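I get asked this one a lot, usually by my nephew Luko: how does a computer game roll a dice when there isn't a dice in there?

Well, the computer does a sum! It starts with a number called a seed (often taken from its clock), mixes it up with lots of multiplying, and out pops something that looks random. We call that a pseudo-random number. Pseudo is said "syoo-doh" and means pretend.

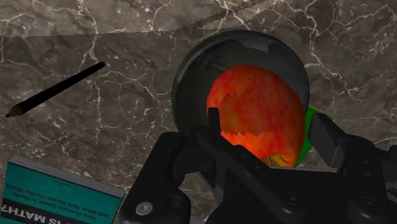
Now for the bit I love. Give the computer the same seed and the same sum, and you get the same rolls again, every time. When I was making Prullo, my board game app, I used seed 25 for testing and my first rolls were always a 2 and then a 4. Very handy for catching bugs, but a bit rubbish if you're trying to win!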